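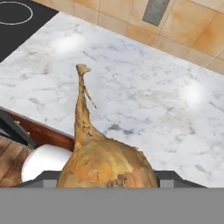
How do you keep up with a daily serial when dinner has to be cooked at the same time?

Do the knife work before the opening titles and leave only stirring and simmering for the episode itself. A half-hour soap has about as much story as you can follow with your back to the screen, provided you aren't also chopping.

These tips are for households where someone follows one or more of the evening dramas and the same someone makes the meal. They were written for a small kitchen with a television in the next room, but most of them work with a tablet too.

Before it starts

Look up the running time, including adverts. Our channel allows 30 minutes for the slot, and the story itself takes up less than that. The recap at the start is the best time to get rice on, as it only repeats what happened the night before.

Peel, chop and measure first. Put everything in bowls in the order it goes into the pan. If you cook from the bowls left to right you won't need to look at a recipe during the court scene.

Fill the kettle. Set out plates. Find the remote.

What to cook

Dal, stews, baked pasta and anything in a slow cooker are good serial food. Frying is poor serial food. It spits, it is noisy enough to cover the dialogue, and it should never be left while you go and see who has come to the door. If you must fry, do it before the titles and keep the food warm in a low oven.

On wedding weeks, when the channel runs double episodes back to back, make a tray of something that takes 40 minutes in the oven and forget about it until the timer goes.

Sound

Subtitles help more than extra volume. An extractor fan on full will drown out any quiet conversation, and quiet conversations are where the plots are hatched. Run the fan hard in the adverts and on low otherwise.

If you use a Covik kitchen speaker, keep it away from the sink and the hob. Ours sits on top of the fridge. There can be a short delay between the speaker and the picture, and the setting for this is in the television's sound menu.

Using a tablet

Stand it at least an arm's length from the hob and well clear of the tap. A cookbook stand holds it at a better angle than leaning it on the bread bin. Wipe the screen with a dry cloth, and leave kitchen spray out of it.
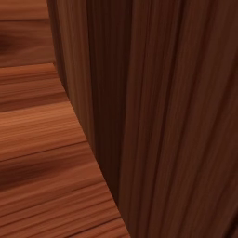 Thomas wrote in to say that the timer tip falls down when the recording is set to begin late. He lost the last scene of a November episode that way, the one where the elder sister finally reads the letter, and now he adds 6 minutes to the end of every recording. We do the same for live finales, which nearly always overrun.

Catching up

Don't let more than a week build up. Five missed episodes can be watched over an afternoon of batch cooking. Fifteen will put you off altogether, and you are better off reading a written update and joining at the current night.

Label the freezer tubs with the date and contents while you watch. Masking tape and a pencil are fine.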